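3.2 What people mean when they say a bed is "made"

I should own up to a bias before I go any further. I was raised in a house where an unmade bed was treated as a sort of minor illness, and I came into this part of the study assuming that everybody, deep down, agreed with my mother. They don't! Of the households that kept a diary for us in Grirnlow, a fair few never once used the word "made" about a bed, and when Saadet Sezer went back through the entries she found people writing "pulled up", "sorted", "shut" (my favourite) and, in one teenager's diary, simply "closed for the day".

So the first thing I had to let go of was the idea of a single finished state. The older writing on domestic routine tends to treat bed-making as a chore with a clear end, like washing a cup. Our diaries read much more like notes on weather. A bed gets a bit better in the morning, a bit worse when somebody sits on it to put their socks on, better again if a visitor is expected, and so on until night. Asanka Roy suggested we stop coding for "made/unmade" and code instead for the last time anyone touched the bedding on purpose, and that small change rescued the whole chapter, frankly.

Bedding spends a good deal of its life away from the bed, too, and the diaries are full of it: sheets over doors, sheets on banisters, a duvet cover that lived on the back of a sofa for most of July. I'd lumped all of this under "laundry" in the first draft. Ksawery Stępień argued (at length, over two very long lunches) that it belonged here, as people kept describing these spells in the same words they used for the bed itself. A sheet laid out flat was "nearly done". A sheet in a heap was "not started", even when it had been washed and dried.

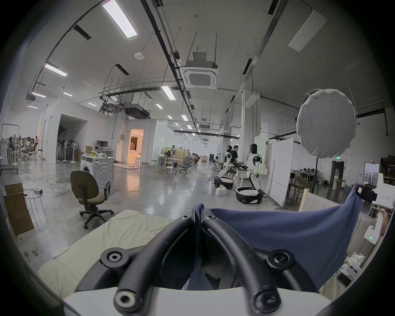
Figure 4a. Navy-blue cloth pulled taut beside a pale, wrinkled sheet.

Wrinkles turned out to matter far more than I'd guessed. I had a question in the interviews about ironing, which I nearly cut because so few people iron sheets any more, and it set nearly everyone off. People who would never dream of getting the iron out still had firm views on creases. One woman told me she could sleep on a rumpled sheet but not on a folded one, meaning one with the fold lines still in it, because it "felt like sleeping in a shop". Her husband had no idea what she was on about. Fionnuala Brophy has since heard much the same complaint in her own interviews in Trarkel, with the opposite feeling attached: there, the fold line was the proof that the sheet had come clean out of the cupboard, and guests were meant to see it.

I don't want to make too much of a handful of remarks. Still, it does suggest that a crease can be read as care or as the lack of it, and that the reading depends on who is expected to look. Older respondents talked about guests. Younger ones, particularly those in shared flats, talked about flatmates walking past an open door, and one or two talked about nobody at all and seemed quite pleased about it.

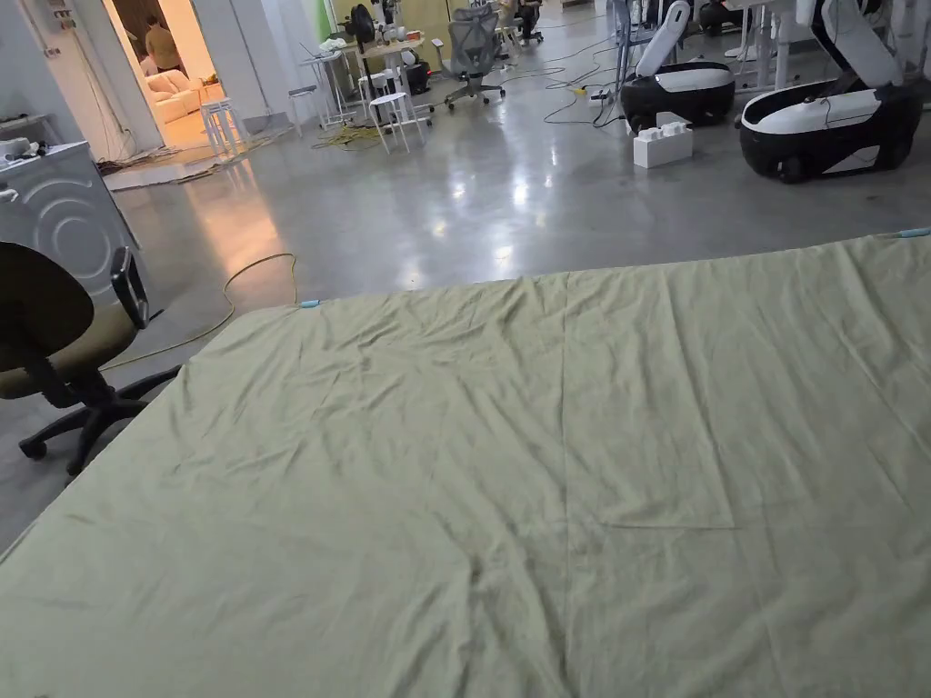
Figure 4b. Sage-green sheet spread out on a concrete floor, with a light-blue clip at each far corner.

Then there's the matter of who does it. We expected the diaries to show the usual lopsided split between partners, and they did, but the gap was widest on changing the sheets and narrowest on the daily tidy. Several couples had a rule that the last one out of bed does the pulling up. I asked each partner separately who that usually was, and they very rarely gave the same answer. Sutrisno Ngui has pointed out that this would be easy enough to check with a longer diary, and he's right, though I'm not sure I could ask those particular couples to go through it again.

The duvet deserves a paragraph of its own. Respondents over a certain age could nearly always tell me when they'd given up blankets, and they told it as a story about time: mornings got quicker, hospital corners went, and somebody's mother disapproved. What they didn't mention until I pushed was the cover. Getting a double duvet into its cover came up as the most disliked job in the bedroom by a long way, and it was also the one people most often did together, with a good deal of shouting. I come back to the shouting in section 3.4, where it sits better with the material on shared effort.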